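Galang two-arm kitchen kit: what to budget for before you order

Hello, Cempaka Menon again, the one who answers the phone at Stostell. I get asked about the Galang kit more than anything else we list, and most of the questions are about money and space, so I've rewritten this page to put those first. Last updated 20th October.

The Galang is two arms with a multi-fingered hand on each, meant for sites that want to try out everyday kitchen jobs: cups, plates, racks, the sink, the dishwasher. We sell it in pieces because people kept telling me they already had half of what was in the old bundle (fair enough!).

Prices, before VAT

Hand, left or right: £1,726 each
Wrist camera set with mounting and cable: £609
Spare finger set, one hand: £1,492 – yes, I know, more on that in a minute
Arms and base: priced per site, so please ring

About those fingers. They cost nearly as much as a whole hand, and every single customer queries it. The hand is sold at a starter price and the fingers aren't, and I'd sooner say so here than have you find it on an invoice. If you're writing a budget for a full year, put in one spare set for each hand. Crockery is hard on fingertips, hard on cups too, and a rig standing idle while a parcel crosses the country costs you far more than the part does.
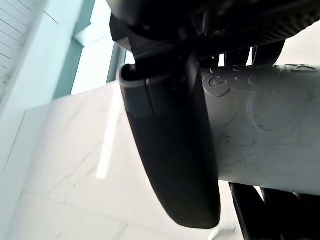
The wrist cameras are the bit people try to leave out when the total gets uncomfortable. I'd think hard before doing that. A head camera is fine for finding the counter, but once a hand goes in close the view from above is mostly knuckles. You can add the set later, though you'll pay for a second fitting visit, and the cable has to be threaded along the arm again, which takes our fitter most of a morning. If money is tight I'd take one hand with a camera and leave the other plain to begin with. We've got customers who have stayed like that quite happily.

Where to put it

You don't need a special room. An office kitchenette will do nicely provided there's floor in front of the counter for the base and a way to keep people from walking behind it. Do measure, please, and measure with the dishwasher door down! I've had two orders held up this year over that door. The base needs to stand back far enough to clear it and still be close enough for the hands to get into the rack.

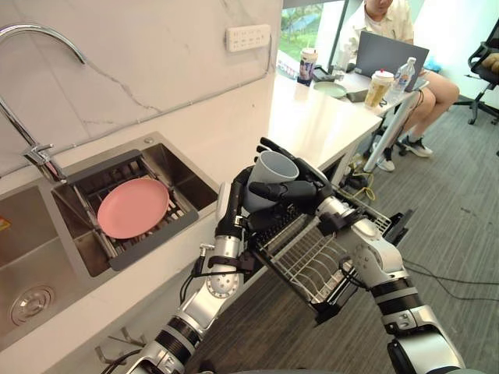
The pair at a kitchen counter, with a cup in one hand and a wire dish rack in the other.

Sockets are the other thing. Count what you've got and then think about who else uses them, kettle included. We'd like the arms to have their own, and we'd like the cables somewhere sensible. Our Flolus floor trunking goes over carpet or hard floors and comes in cut lengths, so have a tape measure handy when you ring. Carpet is fine under the base, by the way, as long as it's the flat office sort. Deep pile makes it rock.

Water comes up a lot as well. The hands aren't sealed. They'll cope with a plate that's been drained, but they mustn't go into a full sink, and if you're planning on proper washing up you'll want the Bultilari sleeves, which are on their own page and are out of stock until December. I can put your name down.

What to start with

Plastic cups and plates, whatever colour you like so long as it isn't the colour of your worktop. I'm a great believer in cheap picnic plates from the supermarket. Bright ones are easier for everybody to spot, the people in the room included. Leave glass and anything with a thin stem for much later on, and leave cutlery until after that – forks are a misery. 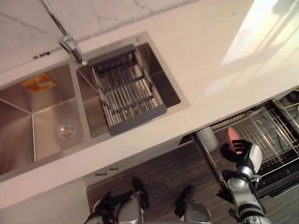 Reaching into an open dishwasher rack beside the sink.

Dishwasher racks deserve a mention because they vary so much. Tines set close together leave very little room for fingers, and a hand that manages perfectly well on the counter can struggle once it's down between the wires. Send me a photo of your lower rack with a ruler laid across it and I'll pass it to the workshop before you commit to anything. It's free and it doesn't tie you to an order.

Delivery and paying

Hands, cameras and fingers go out from stock. Arms are built to order and we ask for 30 per cent up front, with the balance when they're fitted. If your finance people need everything on one quote, tell me at the start and I'll do it that way, as splitting it afterwards makes a mess of the paperwork at both ends.

Returns are accepted on hands in their original box. Spare fingers can't come back once the bag is open, sorry.

To order, or just to talk through a floor plan, ring the Stostell office and ask for Cempaka. Have your counter height ready if you can.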